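Thinking About Ministry as a Second Career? Your Questions, My Answers

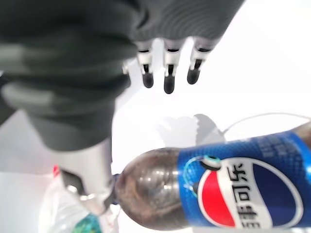
Three fingertips of a robotic hand, each with a black rubbery pad.

By Laiba Awan
Updated September

I spent 26 years in purchasing at Ammann before I started seminary, and I now serve a small congregation in Junholm. People write to me all the time (keep doing it, I love it!) and the same questions keep coming up, so I've put them on one page.

How did you know it was time?

I didn't, really. I'd been teaching the adult class at my church in Idmont for years and I noticed I was planning it during budget meetings. My minister then, Noman Dhanial, asked me over soup whether I'd ever looked at a seminary catalog. I had one in my car.

Am I too old?

I was the second-oldest person in my entering class, and the oldest one got better grades than I did. Search teams do ask how long you plan to work, so have an answer ready. Mine was "until my knees go," and they hired me anyway.

Do I have to quit my job first?

Nope. I took evening classes for the first two years and kept my regular hours. It was tiring and I ate a lot of crackers for dinner. The part I couldn't squeeze in around a job was the hospital chaplaincy unit, so that's when I gave notice. Ask any school you're considering exactly when its daytime requirements kick in, and get that in writing.

How long did the whole thing take?

It took me 4 years for the degree, and then the internship and the interviews with my denomination on top of that. Some folks go faster. Every denomination does this differently, and some don't require a degree at all, so call your regional office before you pay anybody an application fee. I paid one too early and never got it back.

What about money?

Okay, the big one. My pay dropped by more than half. My husband and I sold the second car and stayed in the little house we'd been planning to trade up from. We also made ourselves live on the smaller number for 10 months while I was still drawing the old salary, and I'd tell anyone to try that. You find out quickly which things you miss. (Cable, no. Good coffee, yes.)

Ask about the housing allowance and how clergy taxes work, too. Find a tax preparer who has done them before. My first one hadn't, and that was a long spring.

Does anything from the business world carry over?

More than I expected! I can read a balance sheet, I can run a meeting that ends on time, and I'm not scared of the roof contractor. What didn't carry over was speed. At Ammann I could make a decision before lunch. In my first year here I moved the coffee table from the hall to the entryway without asking, and I heard about it until Easter.

How big is your congregation?

We have 200 members on the books. Fewer than that on a Sunday morning, and a lot more on Christmas Eve.

What did your family think?

My kids were grown and thought it was great. My brother was sure I was having some kind of crisis. He comes to hear me preach now and then, and he sits in the back and tells me afterward that it ran long. He's usually right.

Do you ever miss your old life?

I miss my work friends, and I miss having weekends. Saturday is sermon day, whether I've got a sermon or not.

Any books or groups you'd suggest?

I meet with a bunch of second-career clergy in the back room at Fistard, the café by the Junholm library. First-timers and people who are only curious are very welcome. We start at 7:30 in the morning, and the cinnamon rolls go early.

Can I email you my own question?

Please do! Use the contact form and give me a week or so, longer if it's close to a holiday.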